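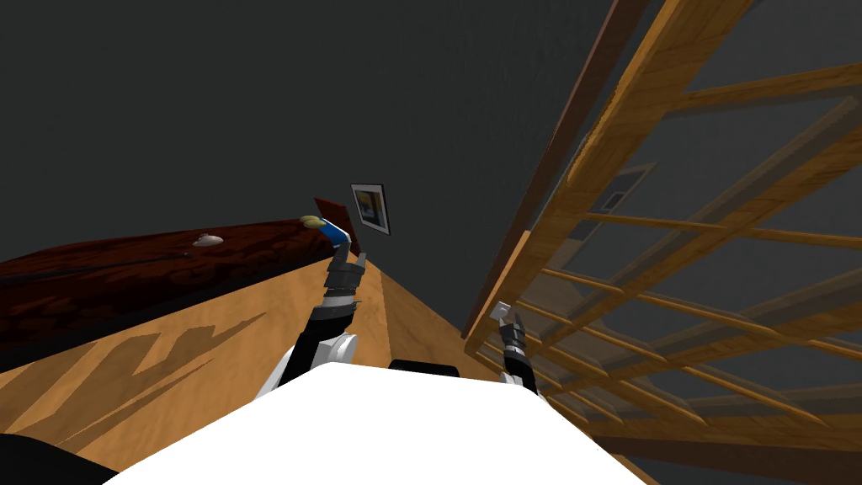
Home | News | Opinion | Archive | Contact

Print this page | E-mail this page

Keep the Clemdale Branch Library Open in the Evening

The Clemdale Library Board will vote in March on a proposal to close the Plumton Road branch at 5 p.m. on every working day. The savings would be modest. The board should decline the proposal and retain the present closing time of 8 p.m.

The case for earlier closing rests on a count of visitors at the door. Fewer people enter after 5 p.m. than before it, and the cost per visit is therefore higher. The figures are not in dispute. They do not record how long a visitor stays, or whether that person could have come at another hour. A resident who works a day shift and studies for a license at night is counted once, the same as a patron returning a single book on the way to lunch.
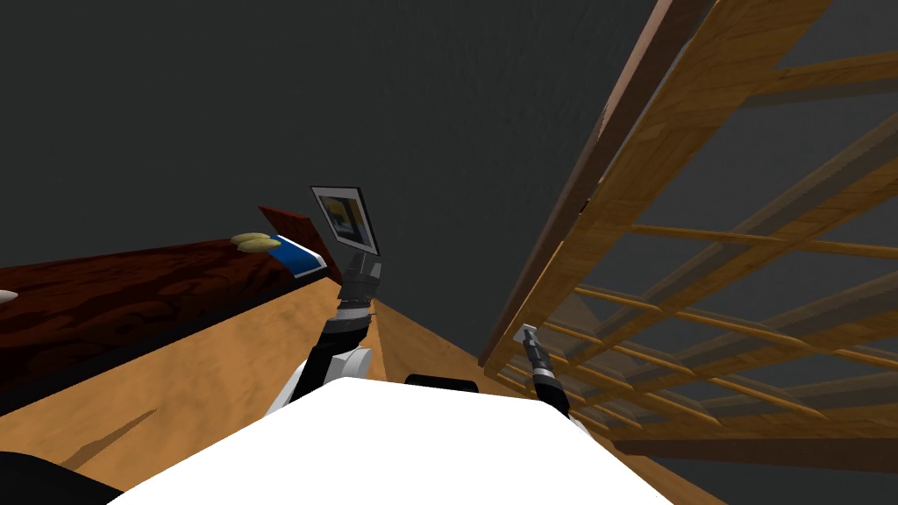 Board member Socorro Valderrama has asked that the evening hours be reviewed on their own terms, with a short survey of cardholders before any vote. Her request is reasonable. The branch has almost 3000 active cardholders, and a mailing to 500 of them could be completed within the existing budget for notices.

Director Arnout Segers has suggested that evening patrons use the main library instead. That building is 2 miles away, and the last bus back to Plumton Road leaves before 7 p.m. For families without a car, the suggestion amounts to a closure.

Public hours are a promise made to people who arrange their days around them. If the board must reduce the schedule, it should look first at the early morning, when schools are in session and the reading room is lightly used. Written comments may be left at the front desk of either building until the end of February.

Mitra Daneshvar

Print | E-mail | Back to Opinion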